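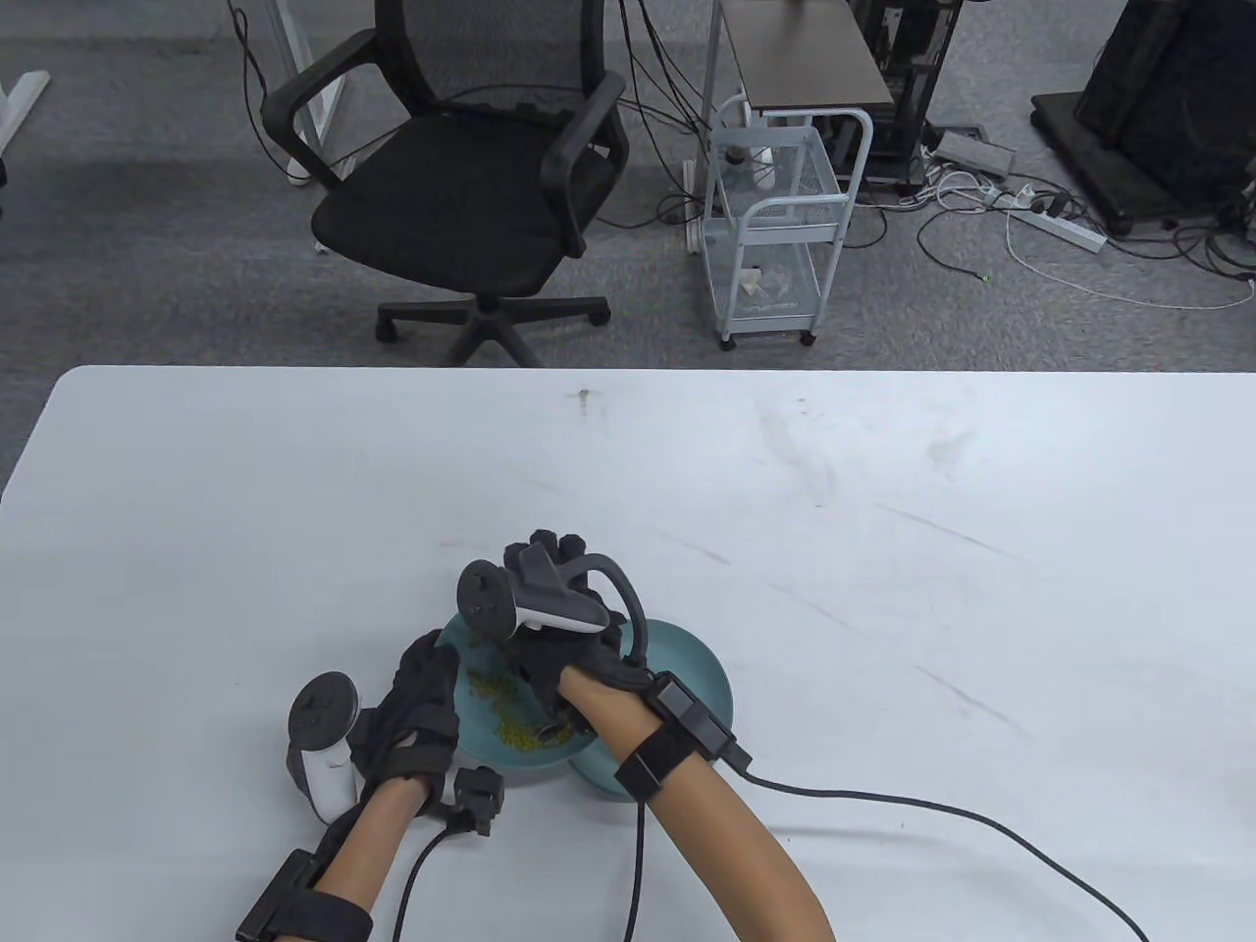 Ewurabena Dogbe had been told the visit to Pelum would last 80 minutes, and that the first ten would be safety. Safety was a single sheet. She signed it and joined the others on the carpet. Tâm Khương was already at the white table, a controller strapped to the back of each black glove and one hand poised over the bowl. Cables ran off his wrist. He did not look up.

"He sorts," said Apolline Leclerc, who was leading the visit. "The system records the hands. Later, the arm learns from the recording."

"How many recordings?"

"3,152 as of this morning. We discard up to 200 a month for tracking drift."

Ewurabena wrote down both figures. She had spent eleven years inspecting grain at Gurncombe and had never been recorded doing it.
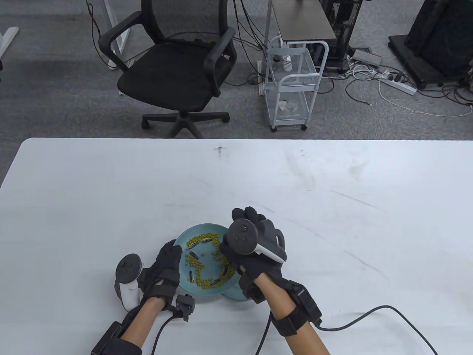
Mung beans and sunflower seeds, sorting task, July.

The seeds were the fault to be removed. At Gurncombe the fault had been stones, and a stone had weight - the fingers found it before the eyes did. She asked whether the gloves measured force. Apolline said they measured position. Force was planned for the next version.

"Then it will know where his fingers went," Ewurabena said.

"Yes."

"Not what they felt."

Apolline made a note of her own. It was the first she had made since the visit began. 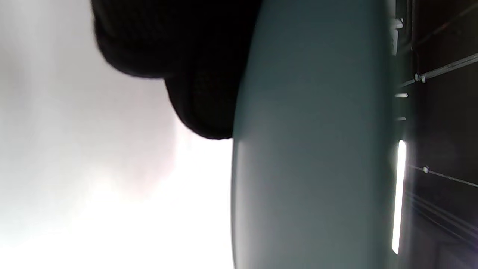
Could a visitor try the gloves?
Visitors could, after 4 p.m., when the day's log was closed.

At 4:05 Ewurabena took off her watch and held out her hands. The left glove was a size too large. Tâm tightened the strap, checked the signal and stepped back to the console.

"Start when you like," he said.

She shut her eyes and reached into the bowl.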